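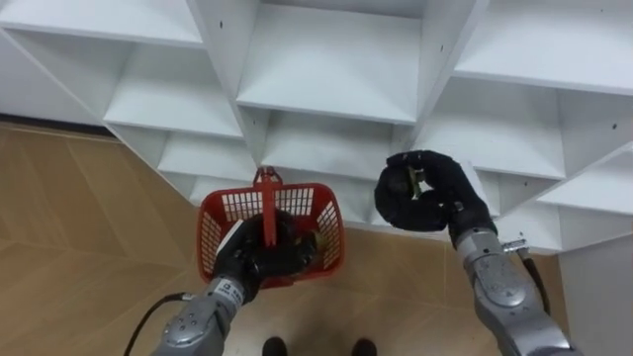
**Is Gomano going to pay small labels more this year?**
They say so. Gomano's notice to labels promises a "fairer split" from November, and I'd wait for the statement before spending any of it. A record shop can fill a white unit of open cubbies with our stock and we know what each sale brings in. With Gomano we get one line and a total.

**What did the last statement show?**
For 307 paid downloads across four releases, our label in Trevville got $61. The notice calls this "a transition rate" – a transition to what, it doesn't say.

**Can I check the numbers myself?**
Not really. You can ask for a breakdown by song. We have asked three times and got the same form letter.

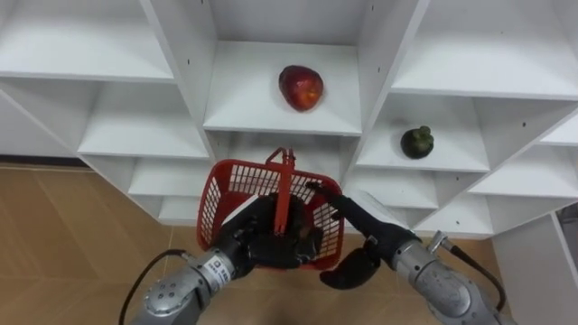
Hernán Ríos thinks I'm too hard on them. He wrote that his band's payment nearly doubled after he fixed the song titles in his account, and that half the complaints come from sloppy paperwork. Maybe. Our titles were right to begin with.

**Is Chambi any better?**
It pays faster. The contract also lets Chambi change the rate by posting a note on its site, so read that part twice.

**Should I sign the Baner petition?**
I did, without much hope. It asks for open books and names no deadline.

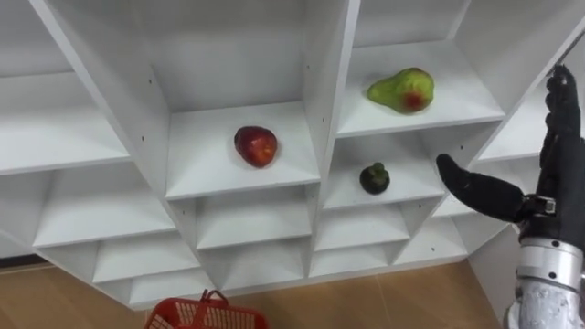 *Red apple and pear on white shelves.*

**Who keeps this page?**
Fidelina Usuga. Last changed 23 May 2002.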